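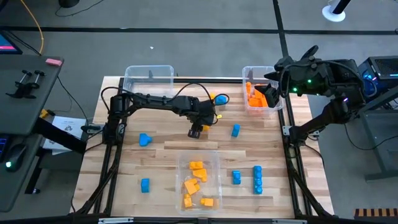

April 14, 2018

Block sorting, bench notes. Continuing with the orange and blue set on the butcher-block table.

Three clear bins in use, two along the far edge and one at the near edge in the middle. Orange goes in the upper right and the front bin, blue goes in the upper left. I wrote this on the inside cover of the notebook as well, as the old Mernow sheet still has all the orange in one bin and I have followed it by mistake more than once.

Changed the starting layout. Blue pieces are now put down apart from each other on the bare wood, some at the sides and some toward the middle. Up to last November we tipped everything out in one pile and half the time went on pulling pieces out from under each other. Keep the long blue stack in one piece. It counts as a single item and should not be broken down to make it fit.

Time limit per round is 90 seconds. Yakubu Ibrahim wants it longer. I would like to leave it alone until we have 6 full rounds on the new layout, otherwise the log can't be compared with anything.

Pieces come from the Plumach box, 800 in the full set. Only a small part of it is out for this. The rest stays on the shelf in the Oyewole tubs, lids on. Please don't top up the table from the tubs in the middle of a round.
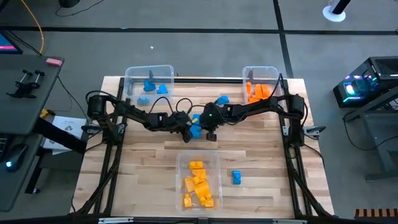

Notes on the bins themselves. Clear plastic is good for checking from the side, but the rims are hard to pick out under the ceiling lights. Could try a strip of matte tape along the top edge. Try it on one bin first and write down which one.

Odd shapes (notched, rounded, angled) take up more room than the cubes and tend to bridge across a bin with a gap under them. Don't press them down. If a piece ends up resting on the rim, log it as "on rim" and leave it where it is until the end of the round. Same for a piece that lands on anything other than the table or a bin: log it, leave it.

Log sheet now runs to line 241. The Lisitz spreadsheet has an earlier copy with two columns swapped, so use the paper one until I fix it.

To do:
- matte tape, one bin
- new label for the blue bin
- ask Yakubu where the spare bin lids went
- wipe down the wood before the next set, the blocks leave marks
- correct the columns in the spreadsheet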